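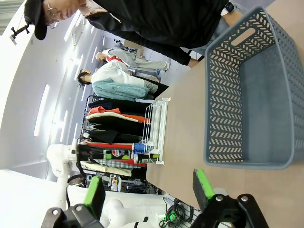

March, evening

Got to the studio a little after eight. The heat had been on overnight for once, so I could take my coat off right away. Shewit was already there eating a roll over the sink. We are supposed to have the big room sorted by the end of the month and I would say we are at the halfway mark, maybe a bit short of it.

Spent the first hour on the rack. The plan was to get everything from the winter lookbook photographed, tagged, and either sent back to Plerkbridge or put in the sale. The cream one is going back. The plaid one I would like to buy myself if the price is fair, but I haven't said that to Shewit yet. The orange one has a pull near the hem that I don't remember from the fall. I wrote it on the tag. The red one needs a steam and then it can go.

Kiros came by for the boxes at the back wall and took two of them down to the van. He said the rest can wait until he has the bigger van. I would have liked them gone. We walk around them all day. He also wanted to know if the mannequins are ours or if they belong to Vostido, and I had to look it up. They are ours. We paid 335 for the pair, secondhand, and there is a receipt in the green folder. He said that was too much. It probably was, but the dark hair was included and wigs are not cheap.

I am still not happy with how they are dressed. The light gray with the red scarf is good and I will leave it alone. The fluffy teal over the white top looked better in my head. Bontu thinks it needs a belt. I think it needs to be on a person who is moving. We left it for now because the window people at Thomas want to see both on the next visit and I don't want to start over.

Lunch was late. Soup from home, and half of Shewit's bread. Called Mom from the stairs. Her knee is better and she has been to the market on her own, so that is one thing less to think about. She asked again about Easter. I said I would know by next week.

After lunch we did the table. I had been putting this off. The drinks had piled up there all month because the fridge in the hall is full of Chaltu's things, and every time I needed to lay out a pattern I had to move somebody's soda first. Shewit bought the white wire rack for the cans and it stands at the edge of the table. It is small, and cans still end up beside it or out in the middle where I work. The rule now is that a can goes in the rack or it goes home with you.

The gray basket is new too. It was 34 at Husach, which I thought was steep for plastic, but the old one had a split handle and kept catching on knits. I ran my hand along the inside of this one and it is smooth. It will be for pieces waiting to be washed and for nothing else. The old one filled up with tape and hangers and somebody's umbrella, and I would like that not to happen again. I might put a label on it.

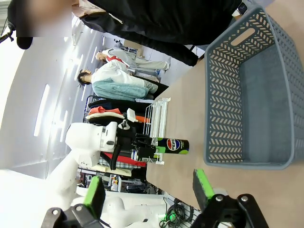

New basket and the wire rack, a Pepsi can in the middle of the table.

Hiwot stopped in at four with the invoices. More than two of them were wrong, so we sat on the floor by the door and went through the whole stack. Plerkbridge charged us twice for the same shipping. I will write to them in the morning. I started an email this afternoon but it came out cranky and I saved it as a draft.

Had a short talk with Bontu about her hours. She wants to keep mornings free until her course finishes, and I said that was fine as long as one of us is there to open the door for deliveries. I wrote it in the book so I don't forget I agreed to it.

Home by seven. Made eggs. The dryer downstairs is out again, so my own laundry is hanging off every chair in the apartment and I ate standing up.

For tomorrow:
Email Plerkbridge about the shipping, politely.
Steam the red one.
Find a belt for the teal, let Bontu try it.
Ask what the plaid would cost me.
Label for the basket.
Call the landlord about the dryer before he leaves for the day.

Read a few pages and couldn't follow them. Going to bed at ten.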